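Print this page
E-mail this job to a friend

Sorting and Packing Assistant — small parts

Miveris
Casual, with a view to permanent part time
Applications close 29th August

Miveris packs replacement parts for household fittings: hinges, drawer runners, shelf pins, tap washers, curtain hooks and the screws that go with them. Most of what we send out fits in the palm of your hand. We supply hardware shops, cabinetmakers and people at home who have lost one shelf pin and need another the same colour.

We need two people for the sorting and packing room. One position is left vacant by a staff member who has moved to dispatch. The other is new and comes with the Gurinum range, which we started carrying earlier this year and which has a lot of small pieces in it.

The work

You will work at a table, sorting loose parts, checking them against a picking sheet and packing them into bags or cartons. Stock comes to us in bulk and has to be broken down before it goes on the shelf. A carton of 1000 screws might become a tray of small bags, each one labelled and sealed. Orders are then picked from those bags.

In a normal shift you would:

- collect the day's sheets from the front bench and sign for them
- set up your table with the containers you need for that job
- sort mixed returns back into their proper sizes and finishes
- bag, label and seal
- put finished work on the outgoing shelf and write it up
- clear the table before you start the next job

The last one matters more than people expect. Two finishes of the same hinge can look alike under the lights, and one left over from the last job will end up in somebody else's order. We clear down between jobs every time, even when the next job is for the same customer.

The tables and containers

The tables are white and are kept plain, so that a dropped washer or pin can be found again. We ask that drinks, phones and keys stay in the lockers.

Parts are handled in open containers. The scoop-fronted bins are for stock you are taking from by hand, as the low front lets you reach in without tipping anything. The smaller baskets are for whatever you have set aside from the job, such as odd pieces, damaged pieces and anything you want a second opinion on. Please don't mix the two uses. New starters are shown how to lay out a table on their first day and will have somebody beside them for the first week.

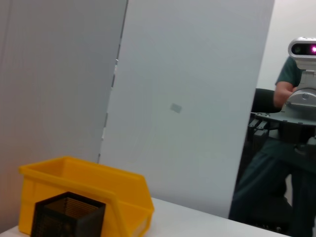 What we are looking for

You do not need to have done this work before. We would like to hear from you if:

- you can tell similar parts apart and don't mind doing it for a few hours at a stretch
- you have steady hands and reasonable eyesight, with glasses if you wear them
- you can read a picking sheet in English and write clearly enough for the next person
- you will say so when you have made a mistake, or when the sheet looks wrong
- you can lift a carton of up to 9 kilograms from the trolley to the table

Experience in a warehouse, a hardware shop, a sewing room, a pharmacy or a kitchen would all be useful. Please mention it even if it was a long time ago. Some knowledge of fasteners would help with the Andrade orders, which are mostly for cabinetmakers and use trade names for everything, but this can be learned.

You may sit or stand. Chairs are adjustable and there are mats for those who prefer to be on their feet. If you need the table set up differently, tell us when you apply and we will talk it through with you before the trial shift.

Hours and pay

Shifts are on weekday mornings or afternoons. We can be flexible about which, but we do need you to keep to the ones you have agreed to. School hours can be arranged for one of the two positions. There is no night work. Overtime is offered in the lead-up to the summer holidays and you are free to say no to it.

Pay is at the award rate with casual loading. Superannuation is paid on all hours worked. After six months, casual staff may ask to move to permanent part time, and we have agreed to this in most cases where the hours were there.

The trial shift is paid. It runs for two hours and you will be given a real job to do — usually a tray of mixed returns. We are looking at care more than speed. Speed comes along after a few weeks.

The place

We are on the ground floor at the back of the Usen building, with level access from the car park. Parking is free. The number 44 bus stops across the road. There is a lunch room with a fridge, a microwave and a toaster, and a covered area outside with seating.

The packing room can be cool first thing in the morning, so bring a jumper. Closed shoes are required. Aprons are supplied and laundered by us. We don't allow rings with raised stones or loose bracelets at the tables. Long hair should be tied back.

How to apply

Send a short letter and a résumé of no more than two pages. If you don't have a résumé, a list of the jobs you have done and the name of one person we can ring will be enough. Tell us in the letter:

1. which shifts you could work
2. when you could start
3. anything you have done that involved sorting, counting or careful handling, paid or unpaid

Letters can be e-mailed or left at the front counter in an envelope marked "Packing". Address them to Luana Honorato, who looks after the packing room and will be reading all of them. Questions about pay, leave or visas should go to Sólveig Ragnarsson in the office. Please don't ring the dispatch line, as it is needed for drivers.

We will acknowledge each application. Trial shifts will be held in the fortnight after the closing date, and everyone who does one will hear from us by phone whether or not they are offered a position. You must have the right to work in Australia at the time you start.

People who applied to us last year are welcome to apply again. You will need to send a new letter, but if your résumé hasn't changed you can say so and we will use the one we have.

Print this page
E-mail this job to a friend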